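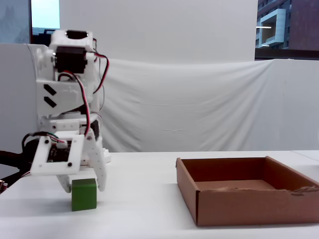

积木桌及收纳区安全检查表(附备注)

打印本页 | 邮件发送

三月 Stellville 活动室检查组

地点:Gudeta 楼 209 室
范围:白色桌子、方块类教具、收纳箱和架子、桌边地面、墙插、出口通道
记法:√ 合格;△ 能用,要跟进;× 停用;— 本次没查

周五上午查的,写得急,字句不顺的地方先将就看。上一轮遗留的事项写在最后一节,别漏了。

一、桌子

1.1 桌面擦净 √
白桌面显脏,有点灰就看得出来。干布一遍,湿布一遍,再干布。湿布要拧,上次水顺着边流下去了。

1.2 桌面划痕 △
靠窗那头有细划痕,指甲刮过去不卡。先不处理,下次对比。划痕变深或者起毛就改 ×。

1.3 桌边、桌角 √
手背沿四边摸了一圈,没有毛刺。护角有一只翘起来,已按回去,胶估计撑不久,下单时带一包。

1.4 桌腿晃动 △
两手压对角,有一点晃。螺栓紧过以后好多了,没完全消。地面本身不平,换了位置再试晃得不一样。垫片已领,没装,时间不够。

1.5 桌下 √
伸手摸过底面,没粘东西。没有露头的钉子。横撑上有灰,擦了。

1.6 桌面承重提醒贴 ×
贴纸没了。只剩胶印。重打一张,贴侧面,别贴桌面上,容易被蹭掉。

1.7 桌子离墙距离 √
够一个人侧身过。椅子推进去以后也够。

二、方块类教具

2.1 绿色小方块,外观 √
白桌上摆的那种,实色,哑光。看六个面、十二条边,没裂口,没掉色。边角圆润,不扎手。

2.2 其他颜色 √
同样看法。黄的里面有一块角上磕过,摸着稍糙,单独放了,细砂纸磨一下再放回。磨完要洗,粉末不能留在上面。

2.3 尺寸 — 
小件量规没带。标的是三岁以上使用,量规下次一定带来。没量之前,三岁以下的场次不要摆这套,前台那边已经口头说过,书面的还没发。

2.4 气味 √
开箱闻,没异味。

2.5 清洗 √
温水加中性洗洁精,软布擦,不泡。擦完摊开晾,面和面不要贴着。晾干时间表上原来写 15 分钟,天潮的话肯定不够,摸着还有点凉就再等等。

2.6 清点方式 △
清点表还是老版,颜色那栏少了一格,绿的被写进了"其他"。要改表。改好之前在备注栏写"绿",别空着。

2.7 地上散落 √
活动结束以后桌下、柜边各看一遍。踩到小方块会滑,这条每场都要做,不只是检查日才做。

2.8 破损件处理
有裂的直接拿走,装袋,袋外写"停用"和颜色。不要放回箱底等以后再说。上个月就是这样,停用的又混回去了,在检一遍花了大半个上午。 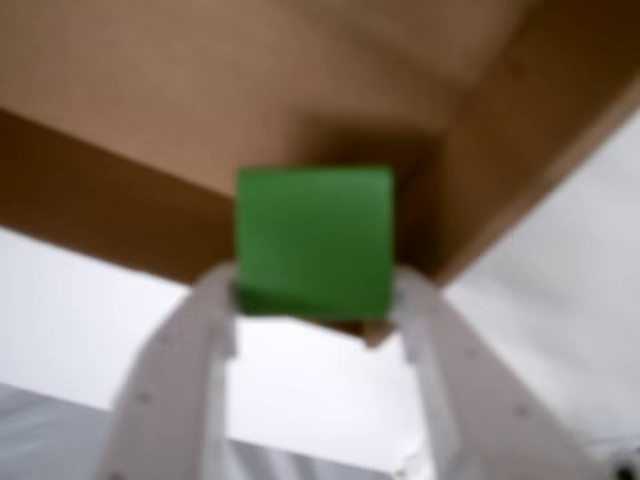
三、收纳箱、架子

3.1 棕色收纳件内角 △
方块收进去和拿出来时,内角这块最容易忽略。里面背光,颜色又深,站着看是看不清的,要蹲下来,从下往上看。手电照过,没有钉尖。角落有碎屑,已用毛刷扫出来。跟进:下次再看碎屑是不是又有,有的话说明材料在掉。

3.2 下垂、翘起的尖角 △
底部边缘凡是有往下伸的小尖,都按一下,看软硬。软的修平或者用布胶带包住,硬的打磨。手从下面伸过去时会碰到的位置优先。胶带要包过边,只贴一面没用,一天就卷起来。

3.3 斜边和板边 √
顺着摸,戴薄手套。逆着摸容易扎。没发现开裂。

3.4 纸箱类 △
受潮没有?角压扁没有?底部胶带还粘着没有?靠门那只底部发软,换掉。新箱子用 Emeo 的中号,折好以后底下横竖各一道胶带。旧箱压平放回收处,不要塞在架子后面,后面那条缝已经塞了不少了,清过一次。

3.5 木制类 √
接缝紧,没有松。隔板推了推,不走。表面有一处像水印,没鼓起来。

3.6 架子高度 √
最上层 900 毫米,卷尺量的,从地面到板面。重的放下面,这个执行得还行。最上层放了一叠硬纸板,不重,但是探出来一截,推回去了。

3.7 架子固定墙上 ×
左侧固定件松。螺丝转得动,墙里的胀塞不吃力。本次处理:上层清空,贴了"勿放物品"。维修已报,没修好之前这层别用。谁急着收东西也别放!

3.8 取放动作
方块一块一块放,不要整把往箱里倒。倒的话会弹出来,箱边也会被砸出毛。箱口朝外,标签朝外。手不要在箱沿下面撑着。

3.9 标签 △
颜色标签有三种写法,有手写的,有打印的,还有画圈的。统一成打印的。字号 21 就行,再大标签贴不下。

四、地面、通道

4.1 地面干燥 √
擦桌子以后滴的水也要擦。拖把用完挂起来,不要靠在桌边。

4.2 地垫边缘 △
一边卷。压了一晚上,还是卷。翻过来铺,观察。再卷就换,不要用胶带粘在地上,揭的时候会带起地板漆。

4.3 出口通道 √
门全开能到底。门后没堆物。推车停在黄线里面。

4.4 桌椅间距 √
椅背全拉出来,后面还能走人。

4.5 照明 △
桌面这边够亮。收纳区偏暗,蹲下去自己的影子正好挡住里面。申请加一盏夹灯,夹在架子外侧,电线往后走。夹灯没到之前检查用手电,手电在门口抽屉里,用完放回去!这次找了半天。

4.6 墙插 √
保护盖齐,没有发热发黄。窗下那个盖子偏紧,拔的时候别用钥匙撬。

4.7 窗帘绳 √
绕在高处的绳扣上。

五、清洁用品

5.1 瓶身标签 △
一只喷壶没写内容物。倒掉,洗净,重新灌,写清楚。不知道是什么的就当不能用。

5.2 存放 √
柜子上锁,钥匙在前台。

5.3 抹布分开 △
擦桌的和擦地的又放一起了。擦桌用白的,擦地用灰的,挂钩左边白右边灰。

5.4 手套 √
薄的够用,大号快没了。

六、上一轮遗留事项

- 桌腿垫片:领了没装。顺延。
- 清点表缺颜色一栏:没改。顺延。
- 靠门纸箱:这轮定了要换,箱子到了就换。
- 收纳区偏暗:写进采购单。
- 承重提醒贴:上轮写"已补",现在又没有,所以算新问题。
- 门吸松动:已修,试过,能吸住。销项。

七、本次费用

垫片、护角、布胶带、纸箱加夹灯,估价大约 209 元,以采购单为准。维修那边的工时不在里面。

八、签收和张贴

检查表一份夹在门后,一份送 Nistby 办公室。门后那份用塑料套装好,前一张被水汽弄皱了。

停用项只有两处:承重提醒贴、架子左侧固定件。其他打 △ 的照常使用,按备注做。

补充:下午那场开始前又进去看了一眼,3.7 的提示贴还在。2.8 的停用袋已经拿走。地垫翻面以后平了一些,能不能保持住不知道,下周再看。

漏填的格子(2.3)带上量规以后补,补的人用蓝笔写,别改黑笔的部份。

打印本页 | 邮件发送

相关内容
- 209 室桌椅螺栓紧固记录
- 收纳箱更换与回收办法
- 教具清洗晾放说明(修订中)
- Gudeta 楼架子固定件报修进度
- Nistby 办公室采购单填写须知
- 三月活动室地垫检查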